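Rutevine Garment Care Label Records

README, last updated 05/09/2019

Overview

This dataset holds the text of care labels sewn into used clothing and household linens. Each record covers one item and gives the fiber content, the washing and drying instructions as printed, and a short note on the state of the label. There are 2356 records in the current release.

The records come from the sorting room of the Wininby textile reuse center. They were typed in by hand from the labels themselves. No text recognition software was used. Items without any label were left out, so the set says nothing about how often labels are missing.

What is in the folder

labels.csv: the main table, one row per item
fibers.csv: a lookup table of fiber names and the short codes used for them
symbols.csv: a lookup table for the wash, bleach, dry, iron and dry-clean symbols
changes.txt: a list of corrections made after the first release

All files are UTF-8. Fields are separated by commas, and any field that contains a comma is in double quotes. The first row of each table is the header.

Columns in labels.csv

item_id: a whole number. Numbers are not reused when a record is removed.
item_type: shirt, pants, dress, sweater, jacket, sheet, towel, curtain or other.
color_main: the color that covers the largest part of the item, from a fixed list. Patterned items with no clear main color are marked "multi".
fiber_1, fiber_2, fiber_3: fiber codes in the order printed.
pct_1, pct_2, pct_3: the printed percentages. They should add up to 100 but do not always. We kept what the label said.
wash_text: the washing instruction in words, if there is one.
wash_symbol, dry_symbol, iron_symbol: codes from symbols.csv.
label_lang: language codes, separated by semicolons. Labels carry up to 8 languages.
legibility: a score from 1 to 5, where 5 means every character can be read.
note: free text, often empty.

How legibility was scored

Two people scored each label without seeing the other's score. Where they differed by one point, the lower score was kept. Where they differed by more, the label was read again and a new score was agreed on. The separate scores are not in the release.

A score of 1 means the label is there but only a few letters can be made out. Those rows are mostly blank and can be dropped for most uses. Satin labels in older sheets make up a large share of them.

Known problems

Fiber names are not consistent across countries. "Elastane" and "spandex" share one code, and so do "viscose" and "rayon". If you need the printed word, look in the note column, where it was copied for part of the set only.

Labels with a separate lining and shell were hard to fit into the table. The fiber columns give the shell. The lining is in the note column after the word "lining".

Temperatures appear in both Fahrenheit and Celsius. Nothing was converted.

Towels typed in during February used an older list of item types and were first filed under "other". Most have been fixed. If you find one that was missed, please send us the item_id.

What the data should not be used for

The printed fiber content was not tested in a lab. Please do not treat it as proof of what an item is made of. The set also cannot stand in for clothing in general, as it reflects what people in one area gave away.

Terms of use

You may copy, change and share the tables, including for paid work, as long as you name the source as "Rutevine Garment Care Label Records". Brand names were removed from the text fields before release. If you spot one we missed, report it the same way as any other error.

Reporting errors

Give the item_id, the column name and the value you think is right. Fixes are gathered and put out together with the next release, and each one is listed in changes.txt.

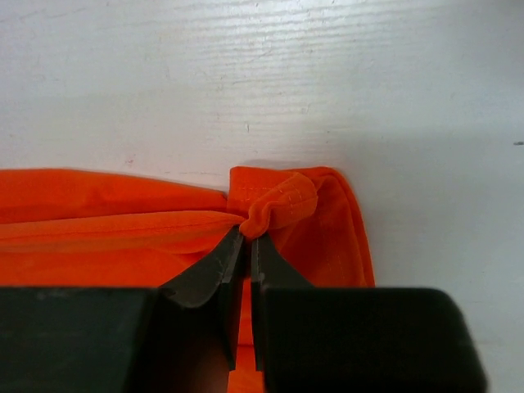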